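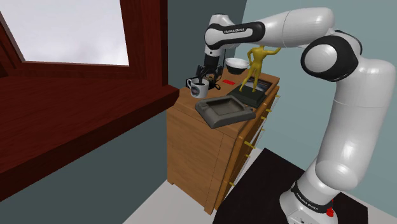
# Storage Habits in Shared Student Housing

Submitted December 3, 2024

## 1. Purpose

This report examines how students in shared housing store clothing and personal items, and whether the furniture supplied meets their needs. The study covered two residences, Munent Hall and Seltero House. Both supply each bedroom with a dresser and a narrow closet.

## 2. Method

A written survey was sent to all residents in May. A total of 54 completed forms were returned. Follow-up interviews were held with nine residents, who were asked to describe a normal week of laundry, packing and cleaning.

## 3. Findings

- Of those who replied, 61 percent reported keeping some clothing outside the furniture supplied, most often on a chair or under the bed.
- Residents of Seltero House reported more trouble with deep drawers - items at the back were forgotten until the end of term.
- Winter coats were the most common complaint in both buildings.

Interview answers on sharing were mixed. Several residents had agreed on a drawer each and kept to it; others had made no arrangement.

## 4. Recommendations

The housing office should offer shallow drawer dividers on request and provide coat hooks near each entrance. A second survey should be held after one full winter.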